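Spring update on the Trundico tool library
For: Ivar Sundqvist
From: Lwazi Kekana

Hi Ivar, as promised, this is the long version of what I told you on the phone. April was our busiest month so far and I'm still a bit dizzy from it!

Loans first. We've lent out 3871 items since we opened, mostly drills, ladders and (no idea why) tile cutters. Members are bringing things back on time much more often now that the reminder texts go out at 5 p.m., when people are heading home and might pass us anyway.
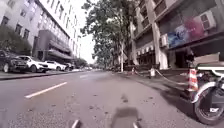 Outreach is the part I was nervous about, and it went better than I'd feared. We put flyers through doors, talked to shop owners and left a stack at the laundromat. I'd always pictured our members as people with houses and yards, but a lot of the new ones live in apartments, the kind of building with balconies upstairs and shopfronts at street level, and they've got nowhere to keep a sander. So we've started packing small kits: one tote, one job, instructions taped inside the lid. The picture-hanging kit is hardly ever on the shelf.

Repair nights are going well too. We had 17 people at the last one, and a woman who came in with a dead hedge trimmer ended up teaching the table next to her how to sharpen blades. I'd like to pay her to do that properly next season.

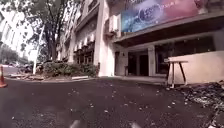 Street level, with the white building behind.

Money: of the $2000 you gave us for equipment, most went on replacing worn-out sanders and on the second pressure washer. The catalog software from Brostisix cost more than they'd quoted, so I've pushed the label printer back to summer. Receipts are in the shared folder.

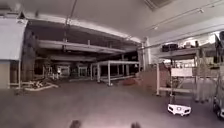

The other thing I've put off is insurance. Our policy covers hand tools and small power tools, but the chainsaw question keeps coming up, and I've got a call booked with the broker to ask what it would cost to add them. Until then the answer to members is no. I'd also like to go from 30 kits to more before fall, if you're open to talking about that. I'll send the loan spreadsheet separately once I've fixed the column I broke.

Lwazi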